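Aus der Projektgruppe: Zweihändiges Greifen im Studienprojekt Skultanmont

10.09.2025

Das studentische Projekt Skultanmont geht in sein zweites Semester. Als Betreuer der Gruppe möchte ich an dieser Stelle, wie bereits im vergangenen Jahr, über den Stand der Arbeiten berichten und einige organisatorische Hinweise für Interessierte anfügen. Die Ausführungen geben meine persönliche Einschätzung wieder und ersetzen den Zwischenbericht nicht, der dem Institut im November vorgelegt wird.

Gegenstand des Projekts ist das Ein- und Ausräumen von Lebensmitteln durch einen zweiarmigen Roboter. Die Aufgabenstellung wurde von den Studierenden selbst vorgeschlagen und nach eingehender Beratung angenommen. Sie umfasst die Steuerung beider Arme, die Planung der Bewegungen und die Auswertung der aufgezeichneten Durchgänge. Der Gruppe stehen hierfür 28 Arbeitsplatzstunden pro Woche im Versuchsraum zur Verfügung.

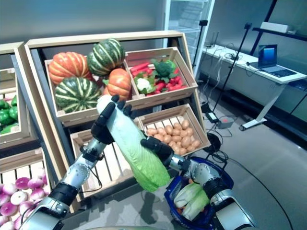 Die Auswahl der Waren hat in den Projektsitzungen mehr Zeit beansprucht, als ursprünglich vorgesehen war. Anfangs sprach sich ein Teil der Gruppe für Nachbildungen gleicher Größe aus, um die Vergleichbarkeit der Durchgänge zu sichern. Durchgesetzt hat sich schließlich der Vorschlag von Chun-yin Huang, Waren mit deutlich unterschiedlichen Formen und Abmessungen in das Programm aufzunehmen. Der Chinakohl nimmt darin eine besondere Stellung ein: Er ist lang, wird mit beiden Händen gehalten, die eine am hellen Ende, die andere weiter unten an den Blättern, und stellt damit andere Anforderungen als die kleinen Kartoffeln im Regal dahinter. Für die Kartoffeln ist im Programm der Griff mit einer Hand vorgesehen. Beide Fälle werden in getrennten Versuchsreihen behandelt und erst im Abschlussbericht zusammengeführt.

Die Steuerungssoftware trägt den Namen Jilska und wurde in weiten Teilen von der Gruppe selbst geschrieben. Für die Verwaltung der Aufzeichnungen wird das Programm Stevum eingesetzt, das bereits in einem früheren Jahrgang entstanden ist. Zum Ende des Sommersemesters enthielt der Bestand 802 Durchgänge, von denen nach der Durchsicht 772 für die Auswertung freigegeben wurden. Die übrigen wiesen Lücken in den Zeitstempeln auf. Kuo-hua Tam hat das Prüfverfahren hierfür ausgearbeitet und in einem kurzen Leitfaden dokumentiert, der allen Mitgliedern im Projektlaufwerk zugänglich ist.

Beim zweihändigen Halten besteht die wesentliche Schwierigkeit in der Abstimmung der Arme. Bewegt sich einer der beiden auch nur geringfügig früher, so wirken Kräfte auf die Ware, die in der Planung nicht berücksichtigt sind. In Jilska wird deshalb ein gemeinsamer Bezugspunkt zwischen den Händen geführt, dem beide Arme folgen. Die Gruppe hat zwei Varianten dieses Verfahrens umgesetzt. Welche davon beibehalten wird, ist noch offen. 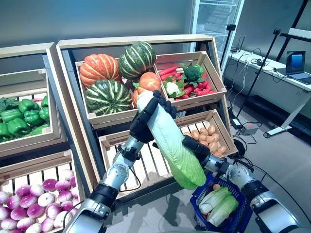 Für den Vergleich der Varianten sind 126 weitere Durchgänge vorgesehen, die zu gleichen Teilen auf beide entfallen. Bewertet werden die Dauer des Vorgangs, die Lage der Ware beim Ablegen und die Zahl der notwendigen Eingriffe durch die Aufsicht. Ich halte den letzten Punkt für den aussagekräftigsten, auch wenn in der Gruppe hierzu unterschiedliche Auffassungen bestehen.

Studierende ab dem dritten Fachsemester können sich weiterhin um eine Mitarbeit bewerben. Vorkenntnisse in der Programmierung werden vorausgesetzt, Erfahrungen mit Robotern hingegen nicht. Eine Teilnahme an der Sicherheitsunterweisung ist vor dem ersten Termin im Versuchsraum verpflichtend. Bewerbungen mit einer kurzen Darstellung der eigenen Interessen nimmt das Projektsekretariat entgegen.

Weitere Beiträge

Stevum: Hinweise zur Benennung von Aufzeichnungen
Rückblick auf das erste Projektsemester
Hsiao-Seminar: Themenliste für das Wintersemester
Sicherheitsunterweisung im Versuchsraum, überarbeitete Fassung
Jilska: Änderungen an der Bewegungsplanung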